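共用办公区内机械臂柜门作业守则修订说明

三月起，Plorkdale办公楼内所有在办公家具旁开展的机械臂作业，统一执行修订后的《近家具作业守则》（以下简称守则）。旧版于试用期内形成，条文散见于三份内部备忘，术语不一致，且部分限值只适用于固定工位。修订工作由Ming-te Yang执笔，Hamdia Gebreyes审校，Mandier方面提供了柜体和铰链的安装资料。本文摘录与日常操作关系较大的条款，并说明改动理由。完整文本以内部文档库中的版本为准。

一、适用范围

守则适用于多指灵巧手或平行夹爪对柜门、抽屉、层板上物品进行的开、关、取、放作业，包括遥操作、示教和自主运行三种模式。机械臂在空载状态下经过家具旁的移动，不属于本守则范围，按《移动通行规定》执行。

旧版将“柜门作业”定义为末端与门板接触的时段。试用期内的几次轻微碰擦都发生在接触之前或松手之后，即末端已进入门板扫掠区但尚未建立接触的阶段。修订版因此将作业时段改为：自末端任一部位进入门板扫掠区起，至全部部位退出扫掠区止。凡涉及限速、限力、监护的条款，均按此时段计算。

二、门板扫掠区的划定

扫掠区为门板绕铰链轴转动所经过的空间，向外加80毫米余量。双开门柜体应分别划定左右两区，两区重叠部分按较严一侧执行。门板处于敞开状态时，扫掠区不缩小。审校中有人提出，门已开到位后可以只保留门板外侧余量，以便末端从侧面接近层板。该意见未采纳。敞开的门板没有锁止，受到轻推即会回转，缩小后的区域在此情况下没有意义。

设有指孔的门板，优先以指孔作为受力点。手指伸入指孔的深度以能稳定带动门板为限，不得穿过门板后再弯曲成钩状。若控制程序无法保证指尖姿态，应改用门板自由边。使用门板下缘作为受力点时，须先确认手指与地面、柜体底框之间留有退出空间。

三、速度与力的限值

作业时段内，末端线速度上限为每秒200毫米。旧版限值为每秒300毫米，修订后该数值仅保留给扫掠区以外、且无人员在场的接近段。这里的速度指末端任意一点的合成速度，指尖在手腕转动时的附加速度须计入。仅读取腕部坐标系速度的记录，不能作为合规依据。

接触力上限设为22牛，适用于沿开门方向的推拉。垂直于门板平面以外方向的力，守则没有给出统一数值，要求各作业组按柜体资料自行核定并登记。木质门板的铰链螺钉对侧向载荷较敏感，反复作业后孔位可能松动。Mandier提供的资料只覆盖其自行安装的柜体，其他来源的家具在核定完成之前，不得进行自主模式下的连续开关。

达到力限值后，控制器应停止施力并保持当前位置，由操作员判断是否后退。旧版要求“立即回撤”，实际执行中，回撤方向与手指弯曲方向相反时，手指会带动门板一同运动，造成二次冲击。修订版将“先停、再开手、后退出”写为固定顺序，三步之间均须有状态确认。
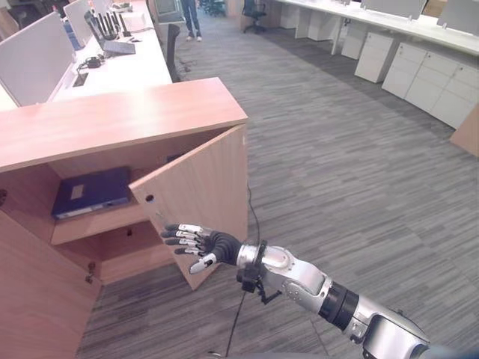 四、手部姿态与待机

末端在扫掠区内等待指令时，手指应保持张开或微曲，不得握拳，也不得单独伸出一指指向门板边缘。张开姿态便于操作员观察各指位置，在意外接触时也不易形成勾挂。待机时间较长的，应退出扫掠区后再等待。守则未规定具体时长，由作业组在任务单中写明。

对层板上的文件夹、纸盒等扁平物品，取放前应先判断其边缘是否超出层板前沿。超出时，先处理物品，再移动门板。放回物品时不要求恢复到原位置，但物品不得阻挡门板关闭，也不得遮挡自身标签。标签所载内容不进入作业记录，涉及人员或项目名称的，由数据组在入库前处理。

五、线缆管理

腕部以下的外露线缆，是本次修订中新增内容较多的部分。条款如下：

5.1 末端附近的线缆应在腕部支架处至少固定一点，固定点与手掌之间的自由长度以手腕全行程不受拉为准，不得更长。

5.2 垂落至地面的线缆，应置于机械臂一侧，远离门板下缘的运动轨迹。线缆不得从两扇门板之间穿过。

5.3 腕部备用的夹扣、扎带尾端，应收拢或剪除。确因检修需要保留的，须登记，并在动作验证时检查其是否可能进入指孔或铰链间隙。

5.4 地面拖线不得跨越人员通道。必须跨越时，作业改为有人监护模式，并在通道两端设置提示。

5.5 每次更换末端或腕部支架后，重新核对5.1至5.3，不得沿用更换前的检查结果。

Rizk作业组反馈，5.1中的“不受拉”在现场不易判断。守则编写组的解释是：手腕以限定速度走完全部关节范围，固定点两侧线缆外皮无可见的拉直段，即视为满足。该解释将写入附录，不另设数值。

六、人员与办公区共用

在共用办公区内作业时，机械臂周边的人员分为三类：操作员、监护员和普通在场人员。前两类须完成培训，普通在场人员不需要培训，但也不应被要求承担任何安全职责。旧版中“附近员工应注意避让”一句已经删除，避让的责任由作业方承担。

操作员与机械臂之间应保持无遮挡的视线。工位隔板、办公椅和敞开的柜门均可能形成遮挡，作业前应逐一确认。办公椅处于扫掠区内的，应移出后再开始。相邻桌面上的电脑、路由器等设备不必清空，但其电源线和网线应位于机械臂可达范围之外。无法满足时，应在控制器中设置禁入空间，并以低速空跑一次，核对边界。

在场人员进入机械臂可达范围时，自主模式应暂停，遥操作模式可由监护员决定是否继续。在可达范围以外走动或站立的人员，不触发暂停，但须在任务单的环境栏中注明有人在场。试用期内该栏大多空白，复核人员无法据此判断当时适用哪一档速度，因此修订版将其列为必填项。

急停按钮应位于监护员不移动脚步即可触及的位置。无线急停可作为补充，不得替代有线急停。Unora控制终端上的软件停止键只用于正常结束任务，不属于急停装置，任务单中不得将其填写为急停。

七、地面与柜体条件

办公区多使用方块地毯。移动底盘停放在地毯上时，应检查相邻地毯块的接缝是否翘起，底盘锁定后以手推确认无晃动。柜体未固定在墙面或地面的，应在首次作业前测试：以接触力上限沿开门方向推拉门板，柜体不得产生位移。地毯上的柜体在反复作业后可能缓慢移位，位移超过定位标记时须重新标定，不得在程序中以偏置量补偿后继续运行。

柜顶不得放置工具、待用零件或急停装置。层板以下的空间如未参与任务，应保持任务开始时的状态，作业期间不作临时存放之用。

八、记录与复核

每次作业至少保留以下记录：任务单、关节与末端状态数据、力数据、异常情况说明。图像数据按数据组规定另行保存，任务单中注明索引即可。异常情况包括达到力限值、非预期接触、线缆受拉、柜体位移以及人员进入可达范围。没有异常时应填写“无”，留空视为未填。

复核由未参加当次作业的人员完成。复核人发现速度或力超过限值时，应先确认传感器零点和坐标系设置，再决定是否退回。退回的任务单不得修改原始数据，补充说明附在其后。

九、过渡安排

已登记的固定工位可沿用原有任务单格式，但第三条的速度和力限值、第五条的线缆要求即时生效。新登记的工位一律使用新格式。原三份备忘同时作废，文档库中保留只读副本，供查阅历史作业时使用。

第三条关于非开门方向受力的处理，以及玻璃门、推拉门的适用问题，列入下一轮修订。对这两项有测试数据的作业组，可将数据与柜体型号一并提交给Ming-te Yang。仅有现场观察而无力数据的，也可提交，需注明末端型号和受力点位置。对审校意见的书面答复由Hamdia Gebreyes统一存档，登录文档库后在守则条目下可查。

联系：Plorkdale自动化作业组 | 版权所有，未经许可不得转载 | 返回顶部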